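2020-01-29

Wrapping and padding, continued from the loose sheets

I am copying my loose sheets into the book before they go the way of the last lot, so forgive the jumping around. Samira and I had the whole of today for wrapping, or nearly, and I would like whoever picks this up next month to have our grumbles as well as our results.

First, materials. The wide clear film is the 1000 mm roll from Mernden, and it lives standing up behind the door now, in the gray tube. Please keep it standing. It lay on its side under the bench all through the holidays and it has a flat in it, so every turn of the roll gives you a thump and a little crease right across the sheet. You can work around the crease if you start your wrap there and bury it under the overlap, but it gets tiresome by the fourth or fifth piece. The thin film is the Akl one, on the short core. It clings better than the wide stuff and tears if you look at it sideways.

Tape: glossy black, two rolls left, both from box 323. The matte black is finished. I have put it on the list twice, once in my own handwriting and once in very large letters.

Now the question we were supposed to be answering, which was Widad's from last week: do we wrap tight or loose? She had been wrapping everything tight, pulling the film hard and going round and round until the piece looked like something from the deli counter, and very handsome it was too. The trouble comes when you want it off again. With tight film you need a blade, and with a blade you sooner or later go through to the paint. I found two fine scratches on the side panel of the old drafting table yesterday and I'm fairly sure that one was me, in June, with the hooked knife.

So today we went the other way and wrapped loose. The film goes on with slack in it, you let it fold where it wants to, and you only gather it in at the narrow end, where a thing tapers and the sheet would slide off otherwise. It looks like a badly made bed. I don't mind that. Samira minds it a bit, and she went back over a couple of the bunched ends while I was getting coffee, which I noticed and have forgiven.
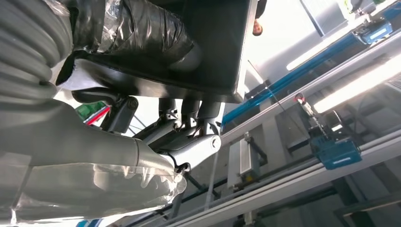
The tape is where we disagreed more seriously. My habit is to go round a bulky item several times and press hard, and what you get then is a skin of tape that holds beautifully and takes half an hour to cut away, with wrinkles wherever the shape underneath changes its mind. Samira's habit is one turn of film first, then tape over the film, so that no glue touches the object at all. I had to admit hers is better for anything painted or printed. For something that is only going to be knocked about, and where you don't care for the surface, I still like mine. We tried one of each on the two spare lamp bases and left them on the windowsill, in the sun, with the start written on the sill in pencil. Please don't wipe the sill.

On tape wrinkles: I can't get rid of them on a round corner, and I tried short strips, long strips, warmed strips (held against the radiator, a silly idea, they stuck to the radiator) and strips cut to a taper. The tapered ones lie flattest. They also take the longest and use the scissors that were meant to be kept for cloth. I have cleaned the scissors. There is a small notch in the blade near the tip that was there before, I promise.

Padding next. We have the white cotton offcuts from Hunetora, the lot marked 1803, and they are far and away the nicest thing to stuff a gap with. Foam is springier, but foam creeps. You push a piece into a wedge-shaped space and it looks perfect, and by lunchtime it has worked its way to the wide end and is thinking about the floor. The cloth stays put if you fold it over on itself and push the fold in first, raw edges toward you. It wants to be folded thicker than seems sensible. My rule for the moment is that if it goes in without a bit of an argument it isn't thick enough, and I tested that all afternoon by tugging on corners like a child at a sleeve.

One thing against the cotton – it sheds. There was white fluff along the front of the bench by three o'clock and some on me. Anything with grease on it will pick the fluff up and keep it, so near a joint or a hinge the cloth should have a scrap of thin film round it first. I did this with 7 of the pads and left them in the shallow tray by the sink, ready to use. The ones in the bucket are plain.

Labels. We had the usual conversation. If a label goes under the film you can read it forever and never change it, and if it goes on top it falls off in the van. Widad's suggestion, sent by telephone from Brikham, where she is collecting the shelving, was to put it under the last turn only. Good idea, and I wish I had telephoned her at ten instead of at four. Everything wrapped this morning has its label on top, with a strip of black tape over one end. Everything from the afternoon is done her way. I wrote on the labels with the blue pencil, which doesn't smear, and I'm begging everyone to leave the felt tip alone.

A few small things, in no order:

The lid of the long flat case won't close over two layers of film. One layer and it shuts, with a push near the left catch.

Cut the wide film on the floor and not on the bench. It drifts off the end of the bench by itself and takes your pencil along.

The clear film is very hard to see on the floor. Samira skated a good yard on a scrap of it and was gracious about it. Scraps go into the sack straight away, please, even the little ones.

If you start a new roll of black tape, fold the end over. I spent longer than I'd like to write down going round with a fingernail.

Still to do: the tall stools, the glass shades (not loose, those, and not by me) and the second drafting table, which can't be started until the shelving is back and somebody has decided which wall it belongs against. I would put it under the window. Widad wants that space for the plan chest and she may well be right, she has measured and I have only looked.

Lamp bases to be unwrapped next Wednesday. I'll cut mine open first, Samira peels hers, and we'll write down what the glue has left behind on each. Need to ask Widad to bring the plastic scraper back with her, the yellow one with the good edge.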